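The box from Trido came on 28th September, while I was on my knees behind the number two dryer looking for a sock. The driver left it on the counter, next to the bell. It was lighter than I expected for $202 a month.

I have a wash-and-fold in Fleton, on the corner across from the tire place. My mother had it before me. There are washers along one wall, dryers along the other, and a back room where the folding gets done. For a long time the folding was done by my mother, then by my mother and me, and since the winter before last it had been done by me. I had tried hiring. People stayed until they had folded a few fitted sheets.

Trido's offer was in two parts. First they sent you the Gident, a gripper you held in your hand. You used it to pick up laundry in place of your fingers, and it kept a record of how you did it. When there was enough of that, they brought you an arm with the same kind of gripper on the end, and the arm did what you had been doing. The monthly price covered both parts. If you sent the Gident back inside three weeks you owed nothing.

I had agreed to write the thing up for the state laundry owners' newsletter, which goes to 232 shops. They wanted a page. They wanted to know if it worked and if it was worth the money.

The instructions were short. Hold the grip. Squeeze to close. Work at your normal speed. Do not correct your mistakes in a way you would not normally correct them. I read that last line several times and still wasn't sure what it asked of me.

Towels were first. I was bad at it. The blue pads closed on the towel well enough, but I kept reaching with my wrist the way I would with a bare hand, and the Gident was longer than a hand, so I overshot and pinched the one underneath too. By the end of the first evening I had folded one customer's order in the time it usually takes me to fold a dozen. My forearm ached. I wrote in my notes: slow, heavy after an hour, spring is stiff.

The second week was better. I learned to come in low, with the fingers open wide, and to close late. Thin things were the hardest. A pillowcase lies flat and gives you no edge. Thick things I liked. With thick things you could be careless about where you grabbed and still come up with something.

The tablet that came with it showed a number in the corner, the total of grabs that had gone through. Trido wanted 1,470 before they would send the arm. I asked the Trido line why that number and was told it was the number. I did them after closing, with the radio on. People who came by late and saw the light would knock, and I would go to the door with the Gident still in my hand and tell them we opened at seven.

One man asked if it was for picking up trash. I said more or less.

I kept my notes for the newsletter in the back of the order book. Works on denim. Works on fleece. Does not like buttons. Would not use on anything with beads. I gave each thing a line, and under them I put the hours, and next to the hours what I would have paid someone for them. The two columns did not look good side by side at that point, but Trido had said they wouldn't, at first. You put the hours in and then you got them back.

The cold weather orders started early. Winter things came down out of closets and were brought in by the bag, coats and quilts and blankets, wanted back before the first frost. I did them all with the Gident. I had got used to it by then. Once, at home, I reached for a coffee cup with my hand held in that shape, the thumb out stiff, waiting for the pads to meet.

The last night of it I was into an order with jackets and blankets, the big printed kind of blanket, roses on one and penguins on another. I had a few grabs left to do. I took the teal jacket through the thick of it, where the quilting bunches up, and squeezed.
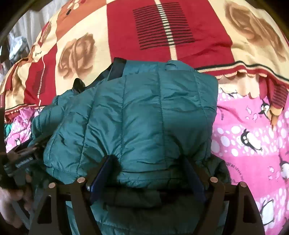 Would it do king-size sheets, my sister wanted to know when I called to tell her I was finished, and if it wouldn't, what was I paying for? She said a machine that did the easy half of the work left you with the hard half, and that was the half our mother used to complain about. I said they had told me it would do sheets up to queen. She said that sounded like no.

The arm came in December. Two men from Ho Freight brought it through the back in a crate and bolted it to the end of the long table. A woman from Trido spent the morning with it, loading in what I had done. She was polite and she didn't take her coat off. At noon she put a heap of towels in front of it and stepped back, and I stepped back too.

It came in low with its fingers open wide, and closed late. It lifted a towel clear of the heap. Then it gave the towel one hard snap, downward and a little to the left, and laid it on the table and began to fold.

The woman from Trido frowned at her tablet. She ran it again. It picked up a second towel and snapped it the same way, down and to the left.

"That's in your data," she said. "The shake. It's in nearly every one."

I told her I didn't shake things.

She turned the tablet around and showed me. It was a drawing of lines, a hand's path through the air with no hand there, one laid over another until they made a thick gray rope. At the same place in all of them the rope dropped and jerked over to one side.

"We can take it out," she said. "It costs you 3 seconds an item. Most people would have us take it out."

My mother snapped everything. Towels, shirts, other people's underwear. You could hear it from the sidewalk. When I was a kid doing homework on top of the dryers, that was the sound I did it to, and when it stopped I knew the order was done and we could go home. I asked her once why she did it and she said it got the wrinkles out. I asked her why to the left. She said she didn't do it to the left. She had hurt that shoulder before I was born, lifting something at the cannery, and it had never gone straight down since.

There is nothing wrong with my shoulder.

The woman from Trido was waiting. I asked if I could think about it and she said I could, but that a second visit would be billed. I said in that case leave it in. She made a note, had me sign with my finger, and was gone before the school let out.

I ran it that afternoon on a real order. It did the towels and the T-shirts and one pair of jeans. It dropped a pillowcase and looked for it in the wrong place for a while, and I picked it up off the floor and washed it again. It would not take a coat with beads on the collar, which was as well. I did the fitted sheets myself at the other end of the table.

After a bit I noticed I had stopped to listen, and I went back to work. When I shook out the next sheet I watched my own hands do it.

The piece for the newsletter was due that Friday's mail, and I wrote it at the counter after supper. I gave the price and what it covered. I said the Gident was heavy and that anyone with a bad wrist should try it for an evening before agreeing to anything. I said the arm was slower than a person and did not need to be asked twice, and that it was weak on pillowcases and no help at all above queen. I put in my two columns, the hours and the money, and said I expected them to come out even by summer.

They had left room at the bottom for anything the buyer should know that was not covered elsewhere. I wrote that it would learn what you did, including anything you did that you weren't aware of, and that this could be removed at the time of installation at no charge. I read it over and left it like that.

Then I turned off the front lights. In the back it was on the last of the towels. I sat up on the dryer nearest the door with my coat on and waited for it to stop.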